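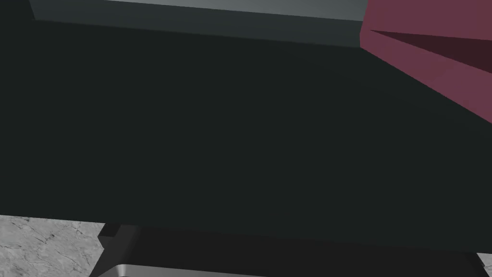
N.º 83

¡Por fin el simulador ve lo mismo que va a ver el brazo! Bueno, casi lo mismo. Llevo desde marzo con el proyecto Birkulach (el nombre lo puso Irena Jasińska y ya no hay quien lo cambie) y esta semana he conseguido colgar la cámara virtual de la muñeca, mirando hacia abajo por encima de la pinza. Cuando te acercas tanto, el bloque oscuro se lo come casi todo: queda el canto gris arriba, la pieza granate asomando a la derecha y un poco de mármol en la esquina. Me encanta. Es una vista rarísima y a la vez es justo la que necesito.

El mármol es una textura, claro. En el taller de Galindo la mesa es un tablero con manchas de cola, pero me apetecía darme un capricho.

Lo que más guerra me ha dado es el desfase entre el soporte dibujado y el que imprimí en casa, 2 milímetros que no aparecían por ninguna parte. Los encontró Ettore Ruggiero a las once de la noche, con un calibre y muchísima paciencia. Corregí el modelo, volví a lanzar la tanda de aproximaciones (unas 2.000, con la luz plana y sin sombras fuertes) y el portátil aguantó sin quejarse, ¡con lo viejo que es!

Ahora quiero probar con el bloque más claro, que tan oscuro y tan liso da muy poca información de cerca. Cinzia Pellegrini insiste en ponerle una cuadrícula pintada y creo que le voy a hacer caso. También falta pasar los cables por dentro del antebrazo, pero eso va con soldador y lo dejo para cuando tenga una tarde entera en el taller.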